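Teaching by hand at Notberg

March 27, 2025

The lead trainer at Notberg's small assembly lab spent ten years repairing office computers before the company hired her. Her job now is to show two robot arms how to do the same work.

"I don't write the motions," she says. "I drive the arm with a controller in my hand, it records what I did, and we do it over and over."

The current task is putting a memory module and a processor into a desktop computer. A good session is 40 recordings, she says, and she throws out any where she had to stop and think.
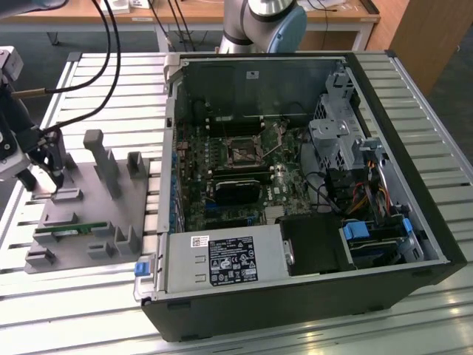

"People expect speed to be the hard part. It's feel. With my own fingers I know when a part is square to the slot. Through the controller I have to look for it, so I learned to slow down near the end."

She also guides the arm directly, with her hands on the wrist. She likes that for short moves, but her arms get tired after 15 minutes. Remote control lets her sit down.
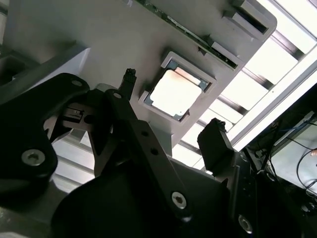
"The wrist view is the one I watch for the last inch," she says. "The side view tells me where I am. You switch between them all day and after a while you stop noticing."

The lab uses control software from Sasaki and a training package called Skeren. She has complaints about both. Sasaki's software drops its settings after an update, and Skeren takes 90 minutes to load a full set of recordings.

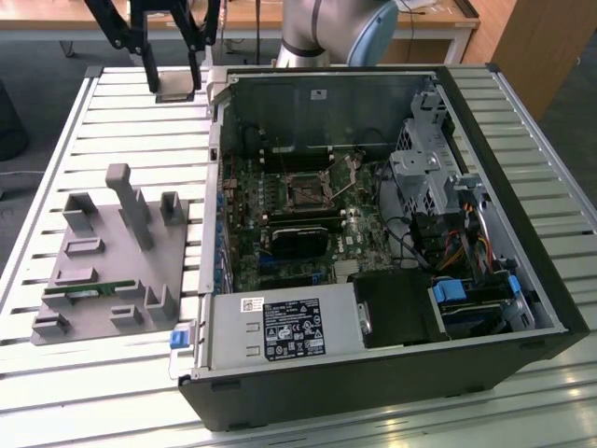
What new operators get wrong

Most of them copy one path every time, she says. The robot then learns that path and little else. She asks new operators to start from a different spot on each try and to leave their small corrections in. She starts them on the fixture plate, before they go near the motherboard. The processor sits in a holder with clip tabs there, with the long green strip in a low slot beneath it, and she has them practice the approach to each.

"I had 31 bad recordings in my first week," she says. "I kept them. I show them to new people."

A second bench, for Eltolar, is due in May.
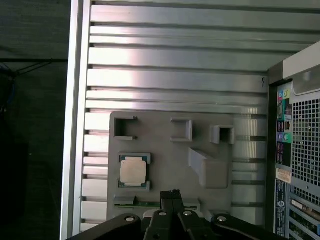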